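Casimiro Moya keeps his tea warm on a radiator and his best prints in the dark. The prints live in a flat steel cabinet in the back room in Irholm, in shallow drawers that stick in wet weather, and it took us most of the first pot to get around to opening one. He wanted to talk about the drawers first (he bought them from a map office that was closing, and had to take a door off its hinges to get them in), and I was happy to let him, as there was cake.

He has been collecting signed lithographs and screen prints from small European presses for most of his adult life, with a soft spot for the Herkgate workshop, which printed posters and limited editions until its presses were sold off. His first Herkgate sheet was a harbor view by Jolien Prins, numbered 247 of 500 in pencil, with her signature running a little uphill in the right-hand corner.

"I paid far too much for it, and I carried it home on the bus between two pieces of cardboard, standing up the whole way," he says. "I was afraid to sit down! I thought, if I sit down I will bend it, and then what will I have? A bent harbor."

He still has it, and he took it out for me and laid it on a sheet of white blotting paper. The blues are lovely, deep and a little chalky, and there is one small crease in the lower margin that he says was there when he bought it. I asked whether a crease like that bothers him. He thought about it for some time.

"When I was younger, yes. I sent things back. Now I look at the image, then the paper, then the signature, and only after that do I look at the damage. A margin is a margin. If somebody has trimmed the margin to fit a frame, that hurts me much more, and people did it all the time."

We talked for a good while about certificates. Casimiro has a folder of them, and he is fond of them in the way you might be fond of old train tickets, but he doesn't lean on them very hard. He told me about a Herkgate print he was offered one February, complete with a certificate, a gold sticker and a letter, where the edition on the certificate was 400 and the edition in pencil on the sheet was 500. The seller told him it was a typing mistake. Perhaps it was, he says, but he went home without it.

"The paper tells you more than the letter does. Herkgate used a heavy sheet with a soft edge, and the blind stamp goes in the lower left, always, and you can feel it from behind with your finger. A stamp you can only see from the front, I would put that back on the table and say thank you very much."

The stamp, for anyone who hasn't met one, is a small raised mark pressed into the paper without ink. He had me close my eyes and find it on the Prins, and I did, on the second try, and he was as pleased as if I had printed the thing myself.

His great chase at the moment is the Posora set, six screen prints by Obsa Ambaye that came out in a cloth-covered box. He has five of them. The sixth, a night market with a very strong orange in it, turned up last year at a sale in Rana, and he dropped out of the bidding when it reached $1,474.

"My limit was lower than that, I will admit it to you. I had my hand up and I thought, Casimiro, put your hand down. So I put it down, and then I was sorry all the way home. But the orange was a bit faded, I think. I tell myself it was a bit faded."

He is strict about light. Nothing hangs in the sunny front room except a mirror and a calendar, and the prints in the hallway are swapped every few months so that each one gets its turn and then a long rest. He uses cotton mats, hinges at the top only, and he will not hear of tape.
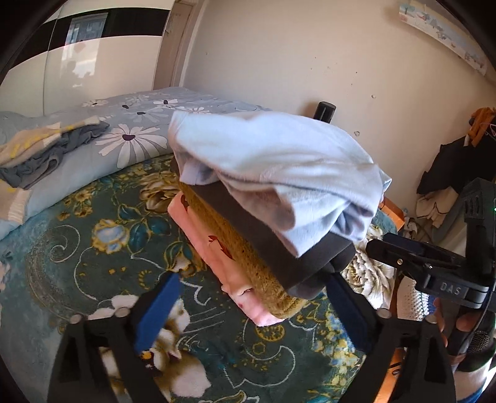
Martim Baptista takes a different view of all this resting in drawers, and told me over the phone that a poster was made to be looked at, that he has had his own Herkgate sheets on the kitchen wall for more than 400 weeks, and that if they fade a little he will have faded along with them. He did agree about the tape.

I passed this on to Casimiro, who laughed for quite a long time and then asked, rather quickly, which sheets they were and whether any of them got the afternoon sun.

Before I left he wanted me to see one last thing, an unsigned proof of the Prins harbor that he found tucked behind another print when he had it reframed. There is no number on it, and the blue is a shade greener than in the finished edition. He has written to Gerrit Dierckx, who worked the Herkgate presses, to ask whether the color was changed on purpose, and he is still waiting for an answer.

"He writes slowly, Gerrit, but he writes by hand, four or five pages. I don't mind waiting for that," he says, sliding the drawer in with his hip.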